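We use cookies to remember your reading preferences. Accept | Manage settings

The Basket by the Door

By Macarena Bustos
November

There is a kind of household advice that arrives every fall with the first cold mornings, and it always comes down to a container. Buy a bin. Buy a basket. Put a label on it. The trouble in your hallway, we are told, comes from not having bought the right thing to put the other things in.

I have been buying the right thing for most of my adult life. When I moved from Toledo to Bradport I paid a mover by weight, and a shameful share of that weight was empty storage. So when a home organizing outfit called Plemeseo began offering its entryway program to households in Nestthorpe, the neighborhood where I now live, I signed up with low hopes and a notebook.

The program costs $200 and lasts 24 days. For that you get two visits, a set of printed sheets, and one rule, which is that anything black, padded or strapped has to live in an open basket on the floor. I asked Gisela Ruppert, who started the company, why black. She said dark things vanish in dark closets and then people buy another one. I asked if she had any proof of that. She said she had closets.

Fair enough, I suppose. She has seen 600 of them, by her own count, and I have seen maybe nine. But I noticed that the rule also happens to sell baskets. Plemeseo keeps 3000 in a warehouse on the edge of town, and they are priced the way things are priced when somebody has already told you that you need one.

Fidel Orellana, who lives four doors down from me, was further along in the program than I was, and he let me hang around while he worked through the soft stuff: shoes, bags, pads, the gear that has no shape of its own and slumps wherever you set it. This was the part I was most curious about. Books stack. Plates stack. A padded thing with straps on it does whatever it wants.
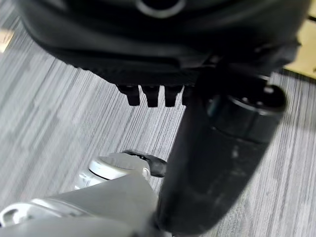
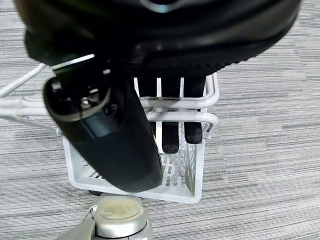
White basket on gray carpet, with black straps hanging down into it.

Fidel's complaint was about straps. You put the bulky part in and the straps stay out, or the straps go in and the bulky part sits on the rim like a hat. Either way somebody catches a foot on it in the dark. Ruppert's printed sheet says to lower the straps first and let the rest follow. He had the sheet taped to the wall at knee height and looked at it the way you look at a parking ticket.

I tried it at home that evening with a duffel bag and got it on the third go. I also tried it the wrong way, padded side first, and got that on the second go. I put this to Ruppert by phone. She told me I was thinking about getting things in, and she was thinking about getting them out. I had no answer ready, and I will admit that in the morning the duffel came up by its strap in one pull, without dragging a scarf along.

Other people I talked to were less patient. Gisela Lagos did the program last winter and gave up a week in. She has three kids, a dog and a front hall you could cross in two steps. An open basket on the floor, in her house, was a place for the dog to sleep. She went back to hooks. "Hooks don't ask anything of you," she told me, and she has not been sorry.

Shirin Bagheri stuck with it and says she likes it, although when I visited, the basket had moved from the hall to the bedroom and was holding laundry. She seemed surprised when I brought it up. I think this is what happens to most baskets. They come in for one job and get promoted, or demoted, within the month.

A word about floor baskets in general, because I have strong feelings here. They have to be open at the top, or you will pile things on the lid. They need some kind of opening in the bottom, slots or mesh, so that grit from shoes falls through where the vacuum can reach it. Wicker holds on to sand forever. Fabric bins look nice for a season and then lean. White shows dirt, and everyone warns you against it, but I would take it over brown for that very reason – if the thing is filthy I want to know.

As for the size, get one smaller than you think. A big basket fills up. It filled up in my house in Toledo, it filled up in my first apartment here, and both times what was at the bottom turned out to be a single glove and something from a gym I had stopped going to.

The Plemeseo sheets have some decent ideas mixed in with the padding. Emptying the whole basket once a week takes very little time, and I have kept doing it. Leaving the hardest object for last is sensible too. The sheet on "saying hello to your hallway" I put in the recycling – there are limits.

Would I pay the $200 again? No. I would pay for one visit, if they sold one visit, and skip the sheets. Ruppert says people who do half of it don't keep it up. She may be right, though she would be expected to say so. Fidel finished his 24 days last week and has bought a second basket for the back door. I asked him what was going in it, and he said he hadn't decided.

Contact the features desk | Copyright, all rights reserved | Back to top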